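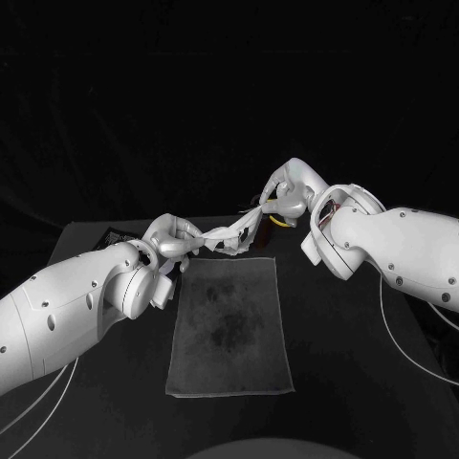 *Chacun tire de son côté.*

## Une frontière, deux lectures

À Graston, on négocie depuis 4 ans le droit de garer un camion. Dit comme cela, l'affaire paraît modeste. Elle occupe pourtant deux délégations, un traducteur juré et un protocole de 976 pages dont l'annexe la plus lue concerne les pauses café.

Le différend est simple. Plamoritz veut contrôler les marchandises avant le pont, Workeck après. Sur le pont lui-même, tout le monde est d'accord : il appartient à l'autre, surtout quand il faut le repeindre.

La dernière séance devait aboutir. Elle a produit un communiqué saluant des « échanges francs » - traduction libre : on a claqué une porte - et la promesse de se revoir en octobre, après les élections, quand les concessions coûteront moins cher.

En attendant, les chauffeurs remplissent deux formulaires identiques, l'un en bleu, l'autre en noir. Le café Cabral, côté sud, vend les deux stylos. Son chiffre d'affaires se porte très bien, et le patron se dit favorable à la poursuite du dialogue.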